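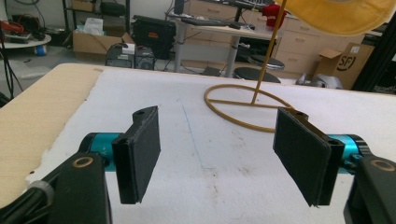 Lena Żak wants the stand described as well as the hat, on the grounds that a brim droops differently depending on what is holding it up. Fair point. Stand notes go first from now on.

**Notebook 2, May, morning — yellow bucket hat on wire stand**

Stand: thin wire, ring base with a straight bar across it, single upright. Entered in the Gakcombe register as item 1423. The ring has to lie flat on the board before anything goes on top. Press down on the bar with two fingers and check for rocking; if it rocks, bend the ring, never the upright.

Hat: bucket style, soft crown, stitched, cartoon face patch. Register says "child's sun hat, Saltidari", colour "mustard". I would call it yellow-orange and have pencilled that in. The register also lists it as a cap. It has a brim all the way round, so I've struck that out.

Seating: the crown goes over the top of the upright and finds its own angle. Lena's method is to centre it by the crown seam. Mine is to let it settle and then turn the whole stand by its base. Handling the brim puts creases in it and they are slow to come out of soft cloth.

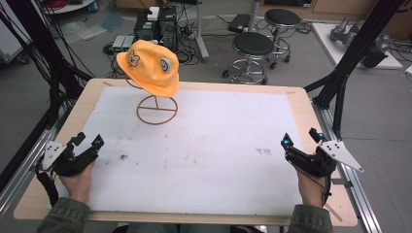 *Hat on stand, back left of table. Tilted slightly left.*

The tilt is within what we allow for display. Hurby asked for dead level on the last lot, and I don't think a single upright will do that with an unlined crown. Options:

- a disc of felt, 50 mm, stitched to a cap for the upright
- tissue in the crown, packed to 40 mm depth
- leave it alone and tell Hurby so

I favour the third. Lena favours the felt. Baran can supply discs in grey or cream — cream would show less under this cloth. 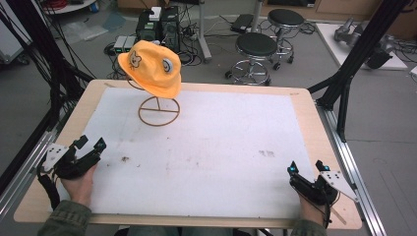
If we do go with the felt, it should be tried on a plain hat first, as the patches add weight to the side and will muddy the comparison. Same stand, same spot on the board.

Board: smudged, with a few marks that want a wipe before any pale cloth is laid on it. Use the dry sponge first. Solvent lifts the surface.

To do:

- correct register entry 1423 (colour, type)
- ask Baran for the price of cream discs
- reply to Hurby re: level, copy to Lena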